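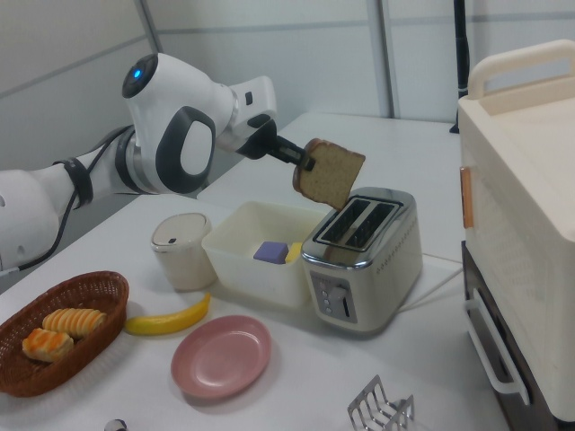
Lista de inspección previa – puesto de demostración por teleoperación
Tarea: preparar una tostada
Celda: Weltau 9
Fecha: agosto de 2022
Revisa: Deisy Ccori

1. Parada de emergencia
Conforme. Pulsada y rearmada desde el puesto del operador y desde la celda. El brazo se detiene en los dos casos.

2. Cable del brazo
Conforme con comentario. La correa del codo sujeta bien. El tramo de la muñeca forma un bucle amplio; vigilarlo en los giros, sobre todo al bajar cerca de la mesa.

3. Pinza
Conforme. Dedos limpios, sin migas en el cierre. Fuerza limitada al nivel 8 para el pan – con más, la rebanada se parte por la corteza.

4. Tostadora
Pendiente. El cable blanco de alimentación queda sobre la mesa y hay que fijarlo con cinta antes de grabar. Las demostraciones se hacen sin corriente hasta que se cierre este punto.

5. Rejilla para tostadas
Conforme con comentario. Al cogerla con la rebanada puesta, los dedos cierran sobre alambre fino. El operador debe cerrar despacio, comprobar el agarre y levantar después. Si la rejilla se tuerce, soltar y repetir la demostración desde el inicio.
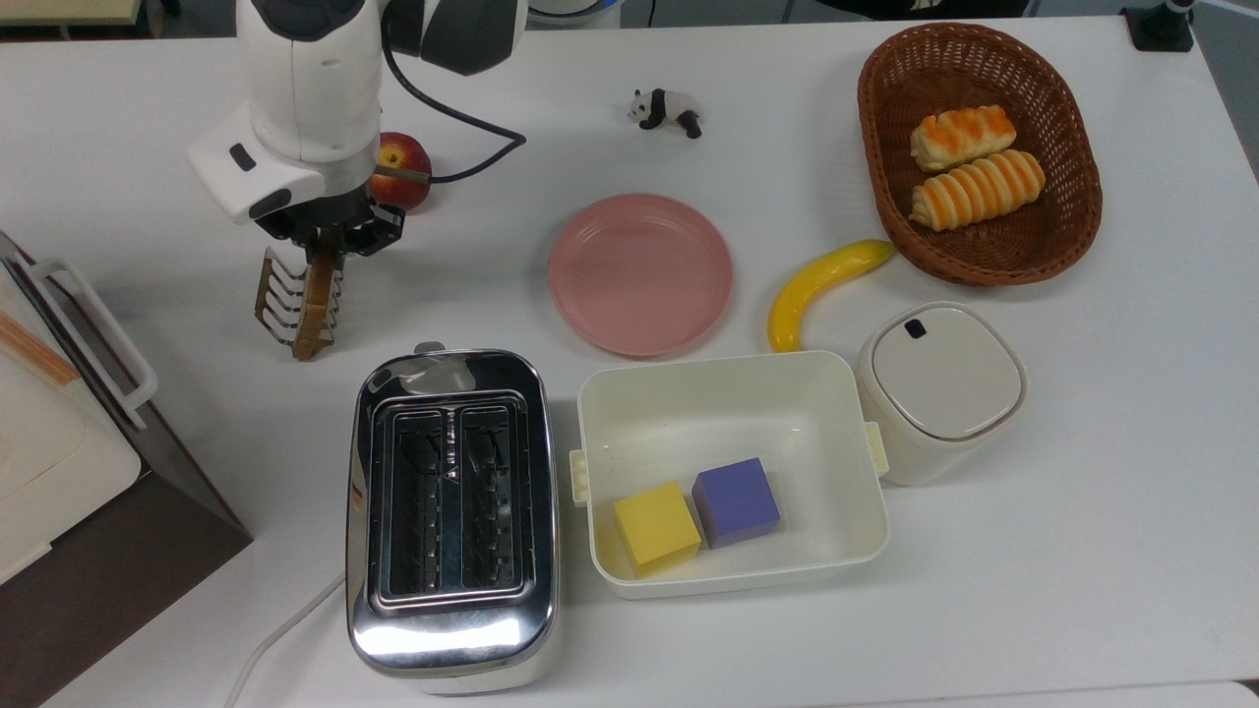 6. Objetos que no intervienen
Conforme. Cesta con bollería, plátano de juguete, manzana, panda, bote con tapa y recipiente con los cubos amarillo y morado. Se pueden cambiar de sitio entre demostraciones, nunca con el brazo habilitado.

7. Mando remoto
Conforme. Software Tello, retardo dentro de lo admitido. Escala de movimiento reducida para los operadores nuevos.

8. Guiado a mano
No conforme. El brazo cede un poco al pasar a modo libre. No usar este modo hasta que lo revise Narnska. Mientras tanto, solo teleoperación.

9. Registro
Conforme. Últimas 192 demostraciones guardadas y copiadas. Las fallidas se etiquetan, no se borran.

Próxima revisión completa: octubre.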